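Zolham abre loja de calçado em Braga em novembro

A Zolham abre em novembro a sua primeira loja em Braga, com 16 postos de trabalho e uma oficina de reparação no piso inferior. O espaço ocupa o antigo armazém Olszewski e vende calçado de casa e de rua -- incluindo a linha Brorer, até agora disponível apenas por encomenda.

"Os clientes pediam-nos um sítio onde experimentar os sapatos", afirma Yuxi Yu, diretora comercial.

A loja funciona até às 20 horas. As reparações são entregues ao balcão, mediante talão. 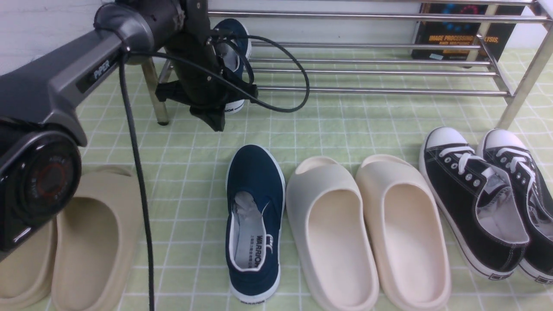
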